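Search this site
Enter keyword or issue number

Keeping the Push Cell Honest

June 19, 2023

The push cell at Trukunby runs for most of the working day, and most of what keeps it running is dull. Rosario Fontana has looked after it for four years. She starts each morning with a rag, a hex key and a paper logbook.

The arm has no fingers. It carries a plain rod, and it moves blocks across a board by leaning on them. That makes the rod the part that matters. If it sits a hair too low it drags on the wood, and if it sits too high it rides up over the edge of a block.

Fontana checks the height at 18 points on the board. She lowers the arm slowly at each one, slides a paper strip under the tip and writes down whether it catches. A full pass takes 54 minutes when the mount is tight. 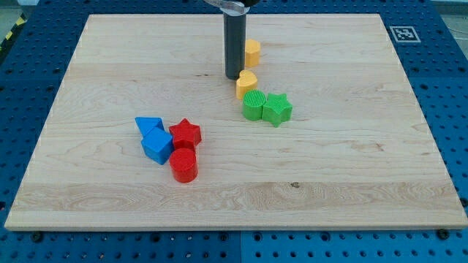 The mount works loose more than anything else. Sideways loads are hard on it, and a clamp from Condar that was rated for the job lasted until April before it began to slip. The replacement came from Brellenis and has needed one retightening so far.

After the mount she does the marker beside the board. The camera uses it to work out where the table is, so she wipes it and checks that the corners are stuck down. Then she runs a short test: push the star to the cylinder, push the cube to the triangle, go back to the start position. If a block ends up off target she repeats the height check before touching any software.

The board gets sanded lightly when blocks start to stick. The last one was swapped out after roughly 645 hours. Montes, which supplies the wood, now cuts two at a time so there is a spare on the shelf.

"I'd like a harder rod," Fontana says. "But then I'd be replacing blocks."

Comments (3)

gearlash: What paper do you use for the height check? We went to plastic shim and never got the same feel.

T. in maintenance: Same trouble with clamps here. Thread locker helped some.

oldpendant: Would have liked the torque figure for the mount.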